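Judlow Renters Board > Leases and Deposits

Deposit withheld for "carpet wear"

molvera
Posted May 15, 2023
Moved out of the Nisbet building in December after two years. They kept $222 of my deposit for carpet wear in the hallway. No stains, no burns. Is that normal?

troltton_tenant
Wear from walking on it is the landlord's cost in most places. Ask for an itemized list in writing.
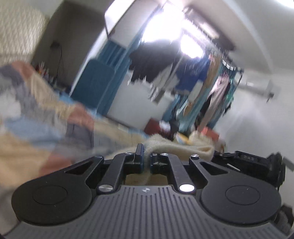 Also ask how old the carpet is. If it was due for replacement anyway they can't charge you full price.

Murdo M
Disagree a little. I manage a few units and a hallway can be worn well past normal in two years. Depends on the lease.

molvera
Lease only says "clean and undamaged." Total deposit was $1,270 and I got the rest back.

S. Shen
Then "worn" isn't "damaged." Send a letter, certified mail, keep the receipt.

Murdo M
A letter is fine. I'd still call the office first.

troltton_tenant
Calling leaves you with no record. I called mine three times and they had no note of it.

molvera
Letter goes out tomorrow.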